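Home > Mobile manipulation > Standards and practice

Speed limit near drawer fronts, simulated runs

cukel_ops
May 5, 2025
Draft rule for the Staltdale task set: once a gripper is within 200 mm of a handle, base speed goes to zero and only the arm moves. Applies to both arms, including the one not doing the work. Comments before I merge.

rossk
Disagree on the base. Long counters need small base corrections or the elbow ends up against the cabinet front. Cap it at 2 cm/s and log it. 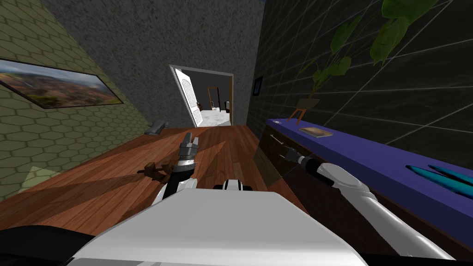 guria9
Does the 200 mm count from the fingertips or from the wrist flange?

cukel_ops
Fingertips, measured to the nearest point on the handle. The flange figure changes with every tool swap.

rossk
Fine. Still want the cap instead of zero. We had 9 aborted pulls in the last batch and all of them were reach errors with the base locked.

Sibel Gökçe
Those 9 started from bad parking poses. Fix the approach, keep the base locked. Real hardware will drift on plank floors and a moving base hides it.

rossk
Then the rule needs a parking tolerance too. As written it has none.

cukel_ops
Adding one as section 2. Base lock stays for now, review in July. Ross, send me the logs for the aborted pulls.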